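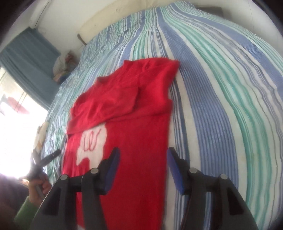
Tevham House: Bedroom and Woolens Check, with Comments

For use in the upstairs bedrooms at the change of season. Go through it in order if you can, and please write in the comments. A bare check mark is fine for a smoke alarm, but it tells the next person very little about a sweater! My own comments from the July round are left in below so you can see the sort of thing that helps.

PART 1. THE ROOM

1.1 Smoke alarm tested, light showing. OK
Comment: Loud and clear. Warn whoever is resting next door before you press the button (I forgot, and I did apologize).

1.2 Walking space clear on both sides of the bed. OK
Comment: One pair of slippers moved under the chair. I know it seems fussy, but people do get up in the dark.

1.3 Window opens fully and stays open by itself. FIX
Comment: Slides down slowly when you let go. I've written it in the repair book, and until it's done please keep fingers out from under the sash and don't prop it with a hanger.

1.4 Lamp cord and plug in good shape, nothing draped over the shade. OK

1.5 Chargers unplugged when not in use, none under pillows or blankets. OK
Comment: Anything with a battery comes off the bed before the lights go out, and that goes for all of us, me included.

1.6 Closet shelf steady under load. OK
Comment: The Luvar shelf is marked for 40 pounds, so spare quilts go on the bottom and only knits go up top.

PART 2. THE BED, BEFORE YOU LAY ANYTHING ON IT

2.1 Sheet clean and dry all over. OK
Comment: Run the flat of your hand over it. Damp gets into wool so quietly, and you won't smell it until fall.

2.2 Seams of the mattress looked over with a flashlight. OK
Comment: No spots, no shed skins, nothing moving. If you ever do find something, stop right there, close the door, and call the desk before you carry any bedding down the hall.

2.3 Bed frame doesn't rock, casters locked. FIX
Comment: One caster won't lock. A rubber cup from the Huvevgate box is under it for now and seems to be holding.

PART 3. SWEATERS AND OTHER KNITS

3.1 Pockets emptied, pins and brooches removed. OK
Comment: Check twice. A safety pin in a folded sweater is a nasty surprise in November.

3.2 Opened out on the bed and looked over front and back, in daylight if possible. OK
Comment: The lamp hides moth holes very well. I like to start at 10 in the morning, when that side of the house is bright.

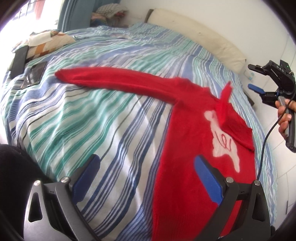

3.3 Sleeves opened out and checked one at a time, shoulder to cuff. OK
Comment: Moths love the underside of a sleeve, and it's the part we all skip when we're in a hurry to get the pile done. Do one sleeve all the way and then the other, and you won't lose your place. The red sweater is a good one to think about: with one arm stretched out over the stripes and the other still folded on the chest, there's a piece of that pale patch on the front you simply can't check until the second sleeve is moved. So move it, have a good look, and only then put your check mark.

3.4 Patches and designs firmly attached, no lifting edges or loose threads. OK
Comment: Press lightly with a fingertip and follow the outline all the way around. Anything loose goes in the mending basket with a note. Please don't snip a thread unless you're sure what's on the other end of it!

3.5 Neckline and cuffs not stretched or frayed. OK

3.6 Folded, never hung. OK
Comment: Sleeves across the chest, then up from the hem. Leave the fold a little soft so it doesn't set a hard crease over the summer.

3.7 Labeled bag closed properly. REDO
Comment: Two of the Kim bags had wool caught in the zipper. Opened, freed, closed again. Bag 136 has a torn corner and should be thrown out.

PART 4. MOTH CONTROL

4.1 Cedar blocks only, no mothballs in any sleeping room. OK
Comment: We've had guests with bad chests, and the smell hangs on for weeks. If you come across an old box of mothballs, take it out to the shed with gloves on.

4.2 Trap replaced and dated. OK

Next check when the heat comes on. Finished sheets go in the green folder at the desk, and spare copies are in the drawer of room 313.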